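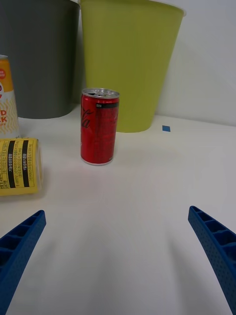 Drundier Zivthorpe table: a lot of money for a plain white top

Updated 2019-03-19 with a note on the replacement foot.

I bought the Zivthorpe because our old drinks table had given up. It was a folding thing from a garage sale, brown, sticky in summer and low enough that anyone over average height had to stoop to reach it. We use a side table more than most households do. It holds the drinks when people come over, it catches the empties afterwards, and on the mornings before a trip to the container refund it turns into the place where everything gets rinsed, checked and sorted.

So I wanted something flat, white and easy to wipe. Drundier makes plenty of noise about the Zivthorpe being all of those. It also costs $500, and for that I expected to stop thinking about tables altogether.

I've had it for 41 days now. I'm still thinking about tables.

What you get

The Zivthorpe comes in two cartons. One has the top in it and the other has the legs, a bag of bolts, four screw-in feet and a leaflet. Mine is the 120 cm model, the shorter of the two sold at the Nasr store, and it stands 72 cm high with the feet wound all the way in. There's no drawer, no shelf and no lip around the edge. The legs are the part Drundier calls the Tolon frame, and the website has a whole page about it. I've read the page twice and I still can't tell you what makes it a Tolon frame, apart from the sticker.

White is the only colour they had. There was a pale timber version in the catalogue but the store had none, and the person at the counter thought it might turn up in April. I wasn't going to wait.

Putting it together

The leaflet says one person can do this. One person can, if that person is happy to lie on the floor holding a leg in place with a foot. Get a second person. The bolts went in cleanly and the supplied key didn't round off, so credit there. Two of the holes in the packaging foam lined up with nothing, and I spent a while looking for parts that were never missing.

The drawings are small and the third one shows the crossbar back to front. If you follow it exactly you will have to undo four bolts. I undid four bolts.

One of the feet had a damaged thread. Drundier's support line was polite and asked for a photo of the foot, then a photo of the receipt, then the same photo of the foot again. The replacement came in the end and it fits. In the meantime I had a coaster folded under that leg, on a $500 table.

The surface

I'll give the top its due, it's a good working surface to look at things on. We have it pushed up against a white wall and anything with a bit of colour on it stands out. A red Coca-Cola can is impossible to lose. So are the grey and yellow-green containers we keep at the back, and it's easy enough to check small print on a label when there's nothing busy behind it. My old brown table swallowed everything. I used to find bottle caps on it days later.

The flip side is that you see every mark as well. Cola leaves a brown ring if you let it dry, and orange drink leaves a fainter one that you only notice when the afternoon light comes in low. Drundier's line is that the surface "wipes clean in one pass". Mine took two passes with a damp cloth for a fresh ring and a fair bit of rubbing for one left overnight. That's about what I'd expect from any white table at any price, and I'd have no complaint if the box hadn't promised otherwise.

I haven't managed to scratch it yet. I've dragged cans across it on purpose, bottom rim down, and there was a grey streak that came off with dish soap. Whether it will look this good after a year of that, I couldn't say, and neither could the store when I asked. The warranty covers the frame for longer than it covers the top, which tells you something about where Drundier thinks the trouble will be.

Things that roll

A flat table with no lip is fine for anything standing up. Slim cans, short cans, cups and so on all stay put, even with kids leaning on the end. Lying down is another matter. The first evening we used it I put a bottle on its side and it made a slow trip to the edge and onto the floor. I blamed the table, got out the level and found it was my floor.

Winding one foot out fixed that. Since then a bottle laid on its side has mostly stayed where I left it, unless somebody bumps the table, and then off it goes. I would happily have paid a little extra for a raised edge along the back and the two ends. Drundier sells a clip-on rail for the longer model only. Why it doesn't fit the shorter one, when the tops are the same depth and the same thickness, is a question I put to them by email. I got a link to the page about the Tolon frame.
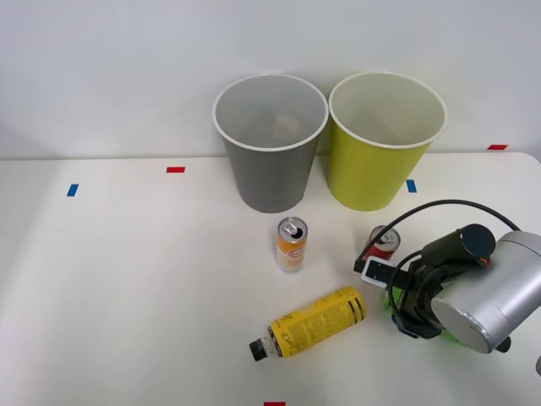 Orange and white can upright, yellow drink on its side, grey and yellow-green at the back by the wall.

Sorting on it

Most of what I do at this table is plain old sorting. Cans in one group, bottles in another, anything with the cap still on gets picked out so the cap can come off. It's dull work and the height makes a real difference to how dull. At 72 cm I can stand and do a small batch without my back complaining, but I wouldn't want to do a big party's worth. A kitchen bench is higher and better for that. If you're shorter than me you might find it just right, and if you're taller, try one in the store before you hand over any money.

The length is good. I can keep the finished groups at one end and still have room to spread the next lot out. Depth is where it falls down a bit. With a couple of containers along the wall and a row of cans in front of them, there's less working room left at the front than I'd pictured. I've ended up reaching over things, and reaching over open cans is how you get cola on your sleeve.

Pulling the table out from the wall doesn't help much either. The containers then sit close to a drop at the back, and I've already fished one out from behind there.

Noise

I didn't expect to be writing a section on noise. Put a can down on the Zivthorpe and it makes a hollow knock, louder than the old table by a long way. A whole batch of cans being sorted sounds like somebody tuning a drum kit. We've stuck felt pads between the top and the crossbar, and it's duller now, though still not quiet. If your table's going near a bedroom wall, keep that in mind.

Wobble

There's a little side-to-side movement in the frame. Tightening the bolts after the first week took most of it out. What's left only shows when you lean on a corner, and tall bottles will rock a touch but I haven't had one go over. For a cheap table I'd shrug. For this one I got the key out again and checked every bolt, and they were all tight.

What I'd buy instead

Probably a plain white top from a hardware store and a set of ordinary legs. You'd have to attach them yourself and you may need to seal the edges, but you could choose the depth, and you could screw a strip of trim along the back to stop things disappearing behind it. You'd have a good chunk of the money left over too.

If you don't own a drill and don't want to, the Zivthorpe is a decent table. It's flat, it's bright, it hasn't chipped, and the second foot they sent me has a perfectly good thread. I'm keeping mine, mainly because the return shipping is on the buyer and I've already thrown out the foam.

Good: bright top, plenty of length, bolts and key of reasonable quality.

Not so good: price, noise, no lip, shallow against a wall, one drawing in the leaflet is wrong.

Would I pay full price again? No. On sale, maybe, and only after knocking on the display model with a can.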